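4.2 Behälter, Ränder und das Überhängen von Stoff

Beim Sortieren von Haushaltstextilien gilt die Aufmerksamkeit der Forschung meist dem Falten. Wir haben uns in diesem Teil der Untersuchung dem Rand des Behälters zugewandt, und wir gestehen gern, dass uns kein anderer Abschnitt des Projekts so viel Freude gemacht hat. Ein Stück Baumwollstoff, das in einen Karton gelegt werden soll, liegt fast nie einfach darin. Es bleibt an der Kante hängen, rutscht halb zurück, legt sich über eine Ecke und bildet dort Falten, die man an einem flach ausgebreiteten Tuch vergeblich sucht. Gerade diese Zwischenzustände sind für das Verständnis häuslicher Ordnungsarbeit ungeheuer ergiebig!

Die Beobachtungen stammen aus der zweiten Phase der Genel-Reihe, die im Januar in einem mit dunklem Teppich ausgelegten Raum begann. Medina und Schmieder hatten in der ersten Phase noch ausschließlich mit glatten Kunststoffwannen gearbeitet. Deren Ränder sind rund und gleichmäßig, der Stoff gleitet darüber und kommt schnell zur Ruhe. Wellpappe verhält sich anders. Die Schnittkante ist offen, sie greift in das Gewebe, und an den Ecken treffen zwei Wände aufeinander, die je nach Alter des Kartons verschieden stark nachgeben. Ein Karton, der schon einmal feucht gestanden hat, lässt sich an der Ecke mit zwei Fingern eindrücken, ein neuer kaum. Beide Sorten kamen vor, und beide haben wir behalten.

Als Material dienten 21 Textilien aus gewöhnlichen Haushalten: Geschirrtücher, Kissenbezüge, Kinderbettwäsche, Halstücher, dazu mehrere Reststücke, die Mansilla aus einer Nähstube mitgebracht hatte. Auf eine Vereinheitlichung der Maße haben wir bewusst verzichtet. Gewaschen wurde alles bei gleicher Temperatur, gebügelt wurde nichts. Gemusterte Stoffe haben wir bevorzugt, vor allem solche mit regelmäßigem Druck. Ein gleichmäßiges Raster aus Punkten oder Karos verrät auf einen Blick, wo der Stoff gestaucht ist, in welche Richtung er zieht und an welcher Stelle er um eine Kante läuft. Bei einfarbig weißer Ware muss man sich dafür auf die Schatten verlassen, was am späten Nachmittag mühsam wird.

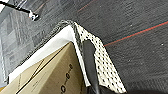 Abb. 3: Gepunkteter Stoff über der Ecke eines Wellpappkartons, daneben der umlaufende helle Streifen mit grauer Einfassung.

Für die Beschreibung der Lagen verwenden wir drei Begriffe. Als Auflage bezeichnen wir den Teil des Stoffs, der unmittelbar auf der Kante ruht. Überhang ist alles, was außen herabfällt, Einhang entsprechend das, was sich im Inneren des Behälters befindet. Das Verhältnis von Überhang zu Einhang entscheidet weitgehend darüber, ob ein Stück liegen bleibt oder abrutscht. Weitgehend, wohlgemerkt: An den Ecken versagt diese einfache Rechnung auf sehr reizvolle Weise. Dort kann ein Tuch mit deutlich größerem Überhang stabil liegen, solange die Falte, die sich um die Ecke legt, genug Reibung aufbaut. Henríquez hat dafür im Team das Wort Eckenhalt eingeführt, und wir behalten es hier bei.

Der Eckenhalt hängt nach unseren Notizen vor allem von der Webart ab. Leinwandbindige Baumwolle bildet eine kurze, kräftige Falte und sitzt fest. Satin bildet mehrere weiche Falten nebeneinander und wandert. Frottee nimmt eine Sonderstellung ein, weil die Schlingen sich in der offenen Pappkante verhaken, sodass das Stück beim Herausnehmen den ganzen Karton mitziehen kann (in der Tranell-Sammlung ist das als Störung vermerkt, wir halten es für einen der interessantesten Befunde überhaupt). Jersey wiederum dehnt sich unter dem eigenen Gewicht, und der Überhang wird noch länger, nachdem man das Stück bereits losgelassen hat.

Insgesamt wurden etwa 1.000 Ablagen protokolliert. Jede Ablage erhielt eine kurze Beschreibung in freier Sprache und eine Zuordnung zu einer der Lagen: innen, über gerader Kante, über Ecke, außen. Die freien Beschreibungen erwiesen sich als weit wertvoller, als wir bei der Planung vermutet hatten. Wendungen wie »hängt wie ein Lätzchen« oder »sitzt quer auf der Ecke« kehrten bei verschiedenen Protokollierenden wieder und ließen sich recht gut auf messbare Größen beziehen. Mac Carthaigh hat daraus eine Wortliste zusammengestellt, die im Anhang abgedruckt ist. Sie ist unvollständig und an manchen Stellen sprachlich sehr regional gefärbt, doch wir möchten sie allen ans Herz legen, die selbst mit Alltagstextilien arbeiten.

Eine methodische Schwierigkeit lag in der Abgrenzung zwischen »über Ecke« und »über gerader Kante«. Ein Tuch, dessen größerer Teil auf der geraden Kante liegt und nur mit einem Zipfel die Ecke berührt, wurde anfangs uneinheitlich zugeordnet. Wir haben uns schließlich darauf geeinigt, jedes Stück als Ecklage zu werten, bei dem sich der Stoff sichtbar um die Ecke legt, unabhängig von der Größe der Fläche. Die 100 davor erfassten Ablagen wurden nach dieser Regel neu gelesen. Schmieder und Medina arbeiteten dabei unabhängig voneinander; strittige Fälle gingen an Mansilla, deren Entscheidung galt.

Auch die Frage, was als Rand zu gelten hat, wurde im Laufe der Arbeit komplizierter und damit schöner. Ein Behälter hat im Alltag selten nur eine Kante. Laschen stehen ab, Einlagen schlagen über, ein anderes Textil liegt bereits dort. In solchen Fällen ruht der Stoff auf Stoff, und die Reibung ist eine völlig andere als auf nackter Pappe. Wir haben diese Fälle getrennt vermerkt, werten sie in der vorliegenden Arbeit aber nicht statistisch aus. Die Lodhi-Erhebung, an der zwei von uns beteiligt waren, enthält hierzu umfangreicheres Material aus Wäschekammern, allerdings ohne Angaben zur Webart.

Offen bleibt vorerst, wie sich die Ecklagen verändern, wenn mehrere Stücke nacheinander abgelegt werden. In einigen Vorversuchen schob das zweite Tuch das erste nach innen, in anderen hielten sich beide gegenseitig fest, und einmal kippte ein kleiner, leichter Karton unter dem einseitigen Überhang langsam zur Seite. Für die dritte Phase sind deshalb Reihen mit wachsender Stückzahl vorgesehen, zunächst mit Geschirrtüchern und Kissenbezügen, später auch mit Bettwäsche. Die Kartons dafür stehen bereits bereit und werden unter dem Kürzel Flukis geführt.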